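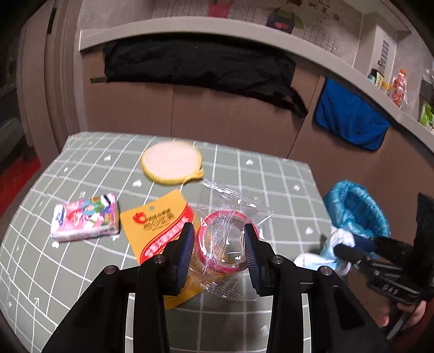
An afternoon with the hand-held grippers

8 December 2021

Last month I wrote that I was invited to a small demonstration, and some of you asked me to tell how it went. So I tell it now, a little late.

The demonstration was in a home kitchen and the subject was tidying a table. Lautaro Ledesma, who invited me, works on the training side at Kavbridge. He explained that a person holds the grippers in both hands and does the ordinary job, and from the recordings a robot can learn the same job later. I had expected something bigger, I must say. But after ten minutes I didn't want to look at anything else.

The roll of tape in its plastic wrapping was my favourite. Thin plastic is slippery, and the two ribbed pads must press it from both sides. Davina Cruickshank let me try this also, and I dropped it four times. My fingers wanted to feel the plastic and of course they could not. She told me they had 386 recordings of table clearing by that day, and they wish to have 3,110 before June.

After tea we changed to rubbish: a crushed red drink can, a crumpled foil wrapper, a red plastic bag with a knot. The bin was beside the table, on a little wooden step stool, lined with a blue bag. For me the knotted bag looked the most difficult, but Davina said small flat paper is worse.

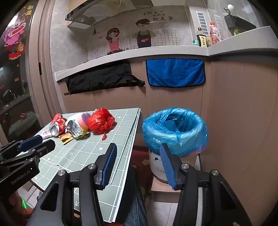

Did you have to be trained before they let you hold the grippers?

Lautaro gave me a short explanation and let me practise on a few objects, and it was enough to begin. To be good at it is another matter. My wrists were sore in the evening.

I am invited again when they start with folding cloths, and I will bring my own tea towels.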